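April, late afternoon, bench notes on the cloth sorting rules

I meant to write these up properly after our talk with Rhys McPhee and Mereana, and then the afternoon got away from me, so what follows is the long version while it's still fresh - Latifa, feel free to trim it before it goes into the Burnholm binder!

We now have 354 runs logged against the old sheet, and the old sheet is showing its age. It was written for hard parts, where "object in container" is a plain yes or no. Cloth doesn't care for plain yes or no. A towel can be nine tenths in a basket with one corner trailing over the rim, and I have found that Yaqin and I, both perfectly reasonable people, will score it differently before lunch and after. So the first new rule is about what counts as placed. A cloth is placed if it stays in the basket with the gripper clear and no part of it touches the tabletop. A corner over the rim is fine. We write "overhang" in the notes column and move on. 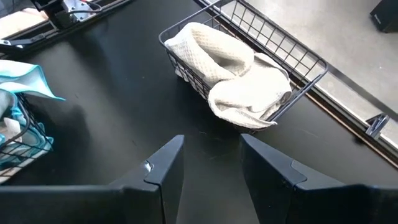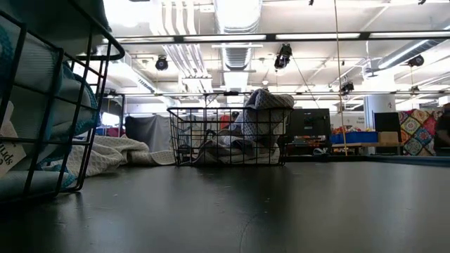
Second rule, and this is Mereana's, so credit where it's due: the start state gets written down before anyone touches the run button. That means which basket holds which color, what is folded and what is crumpled, and whether any cloth is lying outside the baskets. I grumbled at this (it's slow, and my handwriting is what it is), but I went back over my own pages and there were whole stretches where I couldn't tell a reset from a result. She was right and I've told her so.

Third, tags. If a cloth has a tag, leave it on and say so. I had been snipping them, Rangi hadn't, and that left us with two kinds of towel under one name.

Fourth, hands. No reaching over the tabletop while the arm is enabled, even for a bit of lint, even if it's "only paused." Pause is not stop. I know everybody knows this, and I still want it at the top of the page in big letters, mostly for my own benefit. Press stop, say "stopped" out loud, wait for the other person to say it back, then reach.

Fifth, speed. Keep the limit at 200 mm/s for any run with a basket close to the table edge. Yaqin would like to go to 1000 once the baskets are somewhere more central, and I'm happy to talk about it, but not until the stop check has been done at that speed and signed.

Still open:

- Does a cloth dragged over the rim and then pushed back in count as one attempt or two? I lean toward one. Latifa leans toward two, with some feeling.
- Rangi wants basket positions marked with tape. I like it for repeat runs and dislike it for everything else.
- Run 1017 is missing its start note. I'm leaving it out of the count unless somebody finds the page.

Tomorrow I'll rescore the first batch under the new placing rule, with Yaqin doing the same pages separately, and we'll compare over tea.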